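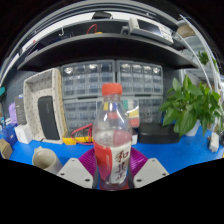
Bottle with red cap and red and white label, 和其正.

Stuta Residents' Group – minutes, 26/08/2021

1. Bottle deposit plan
The Burnine council wants a return point at the Song Street store. The meeting was told it would take in 2,228 bottles a month. Members asked where that figure came from and got no clear answer. The June trial lasted 17 days and the machine was out of order for two of them. Several members doubt people will carry empties up the hill for a few cents.
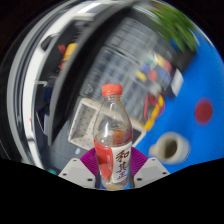 Red screw cap, clear shoulder.

2. Cost
Flalto has quoted $500 for signs. Members felt this was steep for signs that say "bottles here." It was also asked who pays when the bins overflow – the quote skips this. Agreed to ask for a second quote before any money is spent. 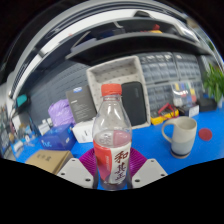 The claim that the plan will pay for itself by next summer was noted but not accepted. Agreed to write to the council for the trial records.

3. Parking on Song Street
Held over again.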